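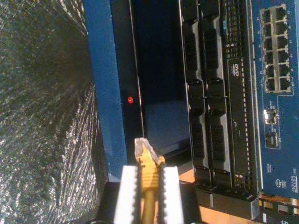 Akholm Shared Workshop Opens Its Home-Built Cable Handling Arm to Members and Publishes the Full Plans

AKHOLM, October – After 38 weeks of evenings, a great deal of coffee and more than one return trip to the hardware store, the members of the Akholm Shared Workshop are very happy to announce that their home-built robot arm, known around the benches as Barach, is ready for other people to try, copy and improve. The complete plans, parts list and control software are free to anyone who asks for them.

Barach is a tabletop arm meant for one fussy little job: picking up a network cable by its boot, holding it steady and bringing the plug to the right port. The gripper closes on the cable with two white fingers whose inner edges are toothed, and those teeth went through 5 versions before the group settled on a shape everybody could live with.

"I started this at my kitchen table, and my family was very patient with me for as long as they could be," said Polyxeni Makris, who leads the build. "A cable is a funny thing to pick up. It bends, it twists, it has a mind of its own, and then you have that small clear plug that has to face the right way before you can even think about a port. When I brought the first arm down to the workshop it could barely hold a pencil, and I can't tell you how kind people were about it!"

The practice area is made up of real networking and computer gear, including a blue GS724T switch and a black chassis, set up close together so that the arm has to work in the sort of tight quarters people have in their own closets and basements. Members have logged 2,861 practice runs so far, and 1,424 of those ended with the plug fully seated. Makris would like to see that number climb over the winter, and the group is sharing the failed runs along with the good ones, as they have learned a lot from them (mostly about patience, but also about lighting).

The arm's joints and base follow a design called Zustetti, which the workshop drew up two years ago for a camera crane and which turned out to be sturdy enough for the new job with only small changes. Machine time for the metal parts was given by Karagiannis, the family repair shop two doors down, and the members would like to say a big thank you for that, and for the loan of the good drill press – it will be coming back soon.

Open bench evenings for Barach begin this month at 6:30 p.m. Visitors are welcome to drive the arm themselves, swap out the fingers or bring a cable from home that they think will give it trouble. No experience is needed, and younger builders are welcome with an adult.

Anyone who would like the plans, or who has built an arm of their own and wants to compare notes, can stop by the workshop during open hours and ask for Polyxeni. She is usually at the long bench in the back.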